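Vurlow Bench Clearing, teleoperated demonstrations

Vaida Rimkutė
March

Vurlow Bench Clearing is a set of two-arm demonstrations of sorting and clearing a cluttered workbench. All of it was recorded by remote control: an operator at a leader rig moved the arms, and the follower arms copied the motion. No episode was scripted, and none was produced by a trained policy. This README covers the second release. The first used a single arm and a different gripper, and the two should not be merged without remapping the action vector.

Contents

The release holds 210 episodes in training and 54 in validation. Each episode is one folder with a head view, joint positions for both arms, gripper openings, leader commands and a plain-text task string. Episodes run to a maximum of 300 seconds. Anything still going at the limit was stopped by the recorder and has the flag timed_out set to true in the metadata. These episodes were kept. Filter them out if your method assumes that the last state is a goal state.

Six operators took part. Operator identity is stored as a letter. Two of them had used the Werotus leader rig for other work before this collection, and their episodes are noticeably faster. We left the imbalance in place and list the operator letter so that it can be controlled for.

Task

The bench starts with a pile. The operator removes objects and puts them where the task string says: packaging in one area, electronics in another, soft goods in a third. The pile is not reset to a fixed layout between episodes. Whoever sets up the bench tips out a mix of stock and packing material and leaves it as it falls, so object pose and overlap vary a great deal. Objects near the front edge may be dragged or lifted. Both were allowed, and operators were told to use whichever arm was closer.

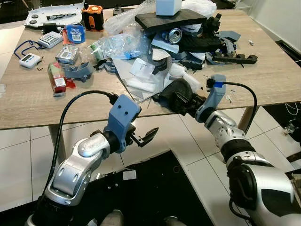
Deformable objects account for most of the failed grasps. Cloth and thin plastic bags give no useful reading on gripper opening, as the fingers close almost completely whether or not anything is held. The field grasp_ok was therefore filled in by hand during review and should be treated as a human label. It is blank where the reviewer could not tell. Rigid objects under bubble wrap are a second common source of error: the operator tends to close on the wrap and pull the object along with it.

Handover between arms was permitted but seldom used. If you need handovers, search the notes field for "pass".

Recording

Joint states and commands share one clock. Images are stamped on arrival at the recording computer and matched to the nearest joint sample, which leaves a small lag in the head view. The lag was not corrected. A script named shift_check.py plots gripper opening against image motion and lets you choose an offset per session.

The leader rig has no force feedback. Operators worked from the head view on a monitor and could not see the bench directly. Several episodes contain a pause before contact while the operator judged depth. We did not trim these. Idle time at the start and end of each episode was trimmed with a joint velocity threshold, and the untrimmed indices are stored as raw_start and raw_end.

Known problems

The left gripper zero drifted in the early sessions. Affected episodes carry the flag left_zero_bad, and the openings in them are usable only as relative values.

Task strings were typed by the operators. Spelling is uneven, and the same item may be called a packet, a bag or a sleeve. A cleaned version is supplied in task_norm, with the original text left in task_raw.

Lighting changed partway through, when the lab moved some fixtures. Both conditions occur in training, but validation has only the later one.

Some of the objects are commercial goods with printed labels. No attempt was made to blur them.

Baseline

A behaviour cloning policy trained on the head view and joint states is included under baseline/mets. It is there to check that the loader works. It picks up boxed items near the front of the bench and does poorly on anything buried. Please don't cite it as a result.

Use and contact

The data may be used for research and teaching. Redistribution is fine if this file goes with it. The robot description files belong to Grandstead and are covered by their own licence, found in the robot folder. Send corrections to Vaida Rimkutė through the project tracker, with the episode folder name and the sample index in the first line of the report.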